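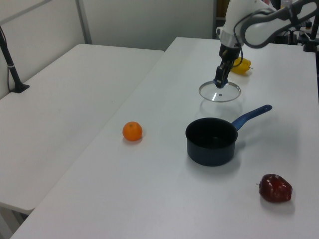 Mudura Kitchen Share – FAQ

How do I borrow stuff?
Sign up at the desk, pick what you need, go. Six items max.

How long can I keep it?
8 days. Need longer? Email us befor it's due.

Do lids come with the pots?
Mostly. Check the tag.

Do I have to wash things?
Yes. Please. No burnt bits.

I broke something
Tell us. Small stuff is free, big stuff we'll talk.

Where are you?
Wei Street, side door, next to Nukia Bikes. Closed all January.

Can I donate?
Pans yes, knives no. Boxes are full rigth now so ask first.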